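The Third Planner

The planner was called Maurya, and it did not like doors.

I say "like" because after three weeks in the software group at Faller I had no better word. When we gave it a drawer, it made a plan in 18 milliseconds. When we gave it a door, it thought for a long time and then returned an empty list. In the log there was only one line: no path found. I read this line 155 times in one night, and by morning I heard it in a voice.

Before Maurya there was Rarier, and before Rarier there was Liva, which I wrote myself. Liva was slow and made ugly curves, but it opened doors. My manager said we could not keep a planner that needed 3,000 samples to reach a knob. So Liva went into a folder with the word "old" in its name.

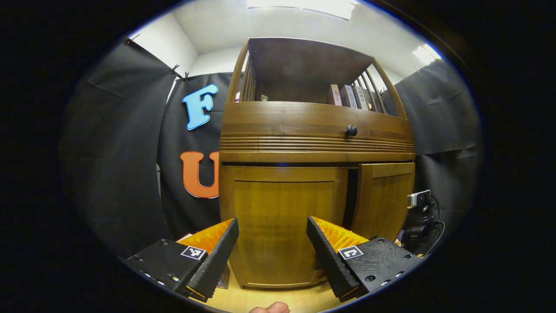
The cabinet, with the right door a little open.

In April I stayed late and put the cabinet into the simulator again. I measured the gap between the doors with more care than before. Then I opened both programs side by side, the new one and the old one, and I compared how each of them understood the world.

Maurya saw the door as a wall. It was a wall that could move, but the move had a price, and somebody had set the price too high. I searched the history of the file to learn who did it. The name there was mine. I had copied the number from Liva, where it meant a different thing.

I changed it and pressed Enter. The fan of the computer became loud, then quiet again.

The plan had 18 steps. On the screen the thin green line went to the edge of the door, turned, and pulled. I knew that turn - it was the same ugly curve, a bit wide on the left, that I had been ashamed of for a year.

I saved the file and wrote a message for the change. First I wrote "fixed door cost." Then I deleted it and wrote "Maurya opens doors," and I went to look for my coat.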